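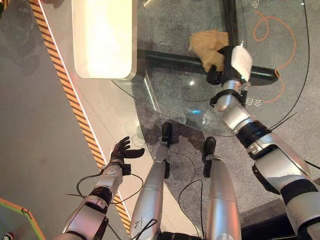
Why our robot kept letting go: project report

Meron Assefa, with Bontu Tsegaye
1 February 2024

So this was supposed to be a report about tidying. Our plan for January was to get Nolik (our humanoid, named before either of us joined) to pick soft things up off a glass table and put them down somewhere else. Most of what you're about to read is about a grip fault instead, and I've made my peace with that!

First, the setup. The task software is called Masodum. It decides where the arms go and when the fingers close. Under that sits Sisay, the safety layer, which can tell the hands to relax if it thinks something is wrong. Bontu looked after Sisay and I looked after Masodum, so you can imagine how the first week of blaming went.

What went wrong

Nolik would reach over the table, close its right hand on the soft item, start to lift, and then the fingers would just open. No error on the screen, no stop, nothing. The arm would carry on with the move and politely place thin air. In our first 27 lifts it did this 9 times. Then it dropped one while Bontu was leaning in to move a cable, and the arm kept swinging with her head a lot closer than either of us liked. She was fine, but we stopped for the day and wrote it up as a near miss.

What we thought it was

I was sure it was the glass. Depth cameras hate glass, and I figured Masodum was getting the height wrong and grabbing too little fabric. I spent ages on this (I even taped paper over the tabletop) and the drops kept coming. Bontu thought it was the wrist cables getting tugged when the elbow straightened. We tied them back and that didn't change anything either, though it did look neater.

What it was

The log finally gave it away. Sisay expects a message from the hand at regular intervals, and if it hears nothing for 580 milliseconds it relaxes the fingers. When the hand squeezes something soft, the motor current wobbles a lot, and our logging code was writing every wobble to disk before passing the message on. Hard objects barely wobble, so our earlier tests with a plastic cup never showed it. And the logging code was mine, so, sorry Bontu.

The worse part is that Sisay relaxed the hand and didn't tell the arm. That one we would have wanted fixed even if the drops had never happened.

What we changed

Logging now runs separately from the hand messages. If the hand times out, the arm stops too and a warning comes up on the Rendero panel. We also agreed that no one reaches over the table while the arms are powered, cables included.

After that we ran another 27 lifts and got no silent drops. There were 3 ordinary slips where the fingers only caught an edge, and I'd like to look at those next. Bontu wants to try pulling the hand connector on purpose mid-lift, to see how far the arm travels before it stops.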